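3.2 한정판 화장품과 소장 심리

앞 절에서 살펴본 대로, 만화영화 캐릭터를 입힌 화장품은 바르기 위해 사는 물건이면서 동시에 간직하기 위해 사는 물건이기도 하다. 우리가 만난 참여자 43명 가운데 18명은 적어도 한 번은 같은 제품을 두 개씩 샀다고 답했는데, 하나는 뜯어서 쓰고 다른 하나는 상자째 서랍에 넣어 두었다고 한다. 어린 시절 텔레비전 앞에 앉아 주제가를 따라 부르던 기억을 이야기하다가 면담 시간이 훌쩍 넘어간 경우도 적지 않았고, 연구자로서는 그 시간이 무척 즐거웠음을 적어 두고 싶다.

Tamošiūnaitė는 이러한 구매를 '두 번째 유년의 소비'라고 불렀다. 본 연구도 대체로 이 견해를 따르지만, 참여자들이 꼭 과거만 바라보고 있었던 것은 아니라는 점을 덧붙이고자 한다. Mivivik의 립밤 세트를 모으던 한 참여자는 원작을 끝까지 본 적이 없고, 그저 뚜껑의 색이 고와서 시작했다가 나중에야 작품을 찾아보았다고 했다. Brorkura의 마스크팩도 사정이 비슷하여, 포장을 먼저 좋아하게 된 뒤에 이야기를 알게 된 이들이 있었다. Bloxham이 말한 '애착의 순서' 문제는 이 대목에서 다시 생각해 볼 만하다.

한편 색에 대한 애착은 화장대 안에만 머물지 않았다. 좋아하는 캐릭터의 색을 립스틱으로 먼저 접한 뒤 옷이나 소품에서도 비슷한 색을 찾게 되었다는 이야기가 여러 면담에서 되풀이되었으며, 특히 붉은 계열에서 그런 경향이 두드러졌다(그림 4).

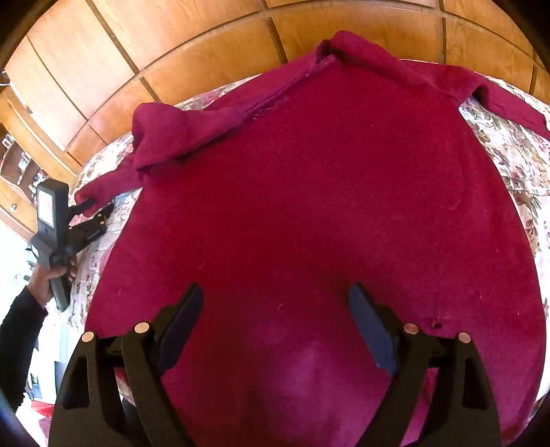 그림 4. 자홍빛이 도는 붉은색 니트 스웨터. 꽃무늬 침대보 위.

물론 이 결과를 모든 소비자에게 넓혀 말하기는 어렵다. 참여자 대부분이 Emerero의 온라인 모임을 통해 모집되었고, 이미 수집에 상당한 애정을 가진 분들이었기 때문이다. 12월에 나온 한정판을 둘러싼 재판매 가격의 문제는 성격이 조금 다르므로 다음 절에서 따로 다루기로 한다.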